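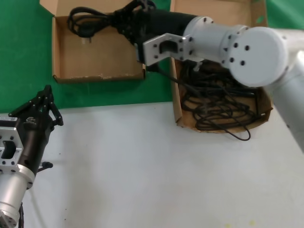
A slow Sunday at Bramstead

I had planned to fish the river this weekend but it was still too coloured after the rain, so I drove out to the reservoir at Bramstead for the redfin. It's 73 kilometres from home and I was on the bank just after six. There was one other car at the ramp and no wind at all.

I started on the dam wall with a small soft plastic, hopping it down the rocks. The wall drops off quickly and you lose a fair bit of gear there. I lost two jig heads in the first half hour and had one tap, which may have been a rock. The water was lower than on my last visit and the weed line had moved out to where I used to cast.

By eight I'd had enough of that and walked along the northern side to the drowned trees. It's 600 metres by the track and longer if you follow the edge, as I did. I changed to a Clasach spinner, the silver one with the worn blade, and had a fish third cast. Small, but a redfin.

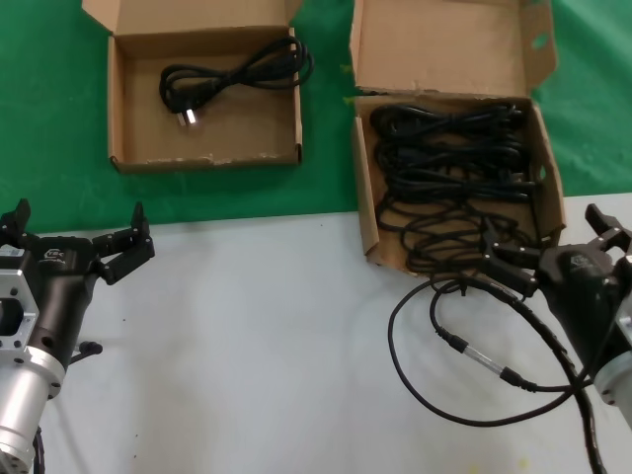 After that they came steadily for an hour. Most were hand-sized and all of them were sitting tight against the timber on the shaded side. If the spinner landed more than a metre out I got nothing. I kept five for the pan and the biggest went 729 grams on the kitchen scales, my best from there this season.

The Nivener reel is starting to annoy me. The drag sticks when a fish first runs, then lets go with a jerk, and I lost one at the bank because of it. I've had it apart once already and greased it. I'll try new washers before I give up on it – they're cheap enough.

The wind got up at ten and blew straight down the lake into my face. I went around to Wongsuwan Bay to get out of it, but the bay was only knee deep and full of carp. I gave it 20 minutes with the spinner, caught a lot of weed, and had my sandwich on the tailgate.

Filleted the fish when I got home and we had them crumbed with lemon. The river should have cleared by next weekend. If it hasn't I'll go back to the trees and take some spare spinners.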